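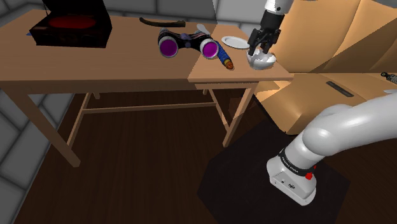
Can I just bring a box of my aunt's things and let you sort it out, one seller wrote to us last month, or do I have to make a list first? You can just bring the box. A list helps if you have one, but we make our own when the items come in.

The rest of this page covers what people ask before selling or buying at the Prulletti salerooms. It was last updated on 13th May.

SELLING

What do you take?
Furniture, clocks, cases and trunks, cameras, musical items, tools, china, pictures, walking sticks, toys and general household pieces from before the 1980s. Newer things are considered if they are by a known maker. We do not take mattresses, car seats, gas appliances, ivory or anything with a recalled part.

Do I need an appointment?
Not for anything you can carry in. Use the side door on the Adamov Street end and ring the bell. For furniture, call first so there is room at the loading bay.

Should I clean things before I bring them?
Dust them if you like. Please don't polish metal, oil wood or glue anything. Buyers in our general sales mostly want pieces as found, and a fresh repair can bring the price down more than the damage would have. If a part has come off, put it in an envelope and tape the envelope to the item – on the underside, with masking tape.

Will you tell me what something is worth?
Yes, for items you are thinking of selling. We give an estimate as a low and a high figure, and it is free. We don't write insurance or probate valuations. Chaimongkol Appraisals, two doors down, does both and charges by the hour.

What does it cost to sell?
The commission is 14 percent of the hammer price. There is no photo fee and no charge for unsold lots, provided they are picked up on time. Collection from your home is extra and depends on the distance and the number of stairs.

Can I set a reserve?
Only on lots with a low estimate of $300 or more. Below that, everything sells to the highest bidder. We may group small items into a single lot, and if you don't want that done with a particular piece, say so when you sign the intake form. We can't split a lot after the catalog has gone out.

When do I get paid?
After the buyer has paid us and the return period has ended. Checks go out in one batch for each sale. If you have moved since you signed the form, let the office know, as checks are not forwarded.

What happens if my item doesn't sell?
We offer it once more in the next general sale with a lower estimate. If it fails again you can pick it up or ask us to pass it on to the Jormont thrift store. Uncollected lots are charged for storage after 2 weeks.

BUYING

How do I bid?
In the room, by phone, or by leaving a written bid. Everyone needs to register and show ID the first time. Phone bids have to be booked by noon on the day before the sale, and we run out of lines for the clock sections, so book early for those.

Are electrical items tested?
No. Radios, lamps, record players and the like are sold as decorative pieces unless the catalog entry says otherwise. Have them checked by an electrician before you plug them in. We cut the plugs off anything with cloth-covered cord.

Can I look at lots before the sale?
Yes, on the viewing day and on the morning of the sale until bidding starts. Condition notes are sent by email on request. They are our opinion and don't replace looking at the piece yourself – ask for extra photos of joints, hinges and linings if you can't come in.

Can I return something?
Only if the catalog entry was wrong in a way that matters, such as the wrong maker or period. Tell us in writing within the return period printed on your invoice.

Do you ship?
We pack small items. Larger ones go through an outside carrier that you book and pay directly.

Are you open all year?
There are no sales in August. The office still answers email then, and items can be dropped off in the mornings.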